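Subject: Re: [stakmont-swap] jeans for the July table
Date: 2022-03-28

Light blue pair, faded, tan double stitching on the back pocket. Still in the heap with the red print thing.
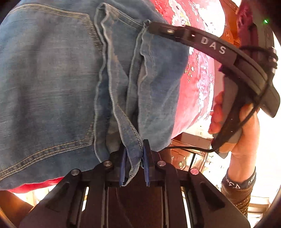
Answers, quick

> Are you still taking denim? And do you want it folded or
> on hangers? I have 5 pairs and a Julstead bag full of
> kids stuff.

Yes to denim. Folded please – in half, pocket side out, then thirds. No hangers, we ran out last time. Kids stuff goes in a seperate bag, size on a bit of tape.

Drop off at the Drallance hall, side door. Bins hold nearly 50 pairs so dont worry about room.

Red print is not for the denim bin, goes with mixed fabrics. Will sort mine tonight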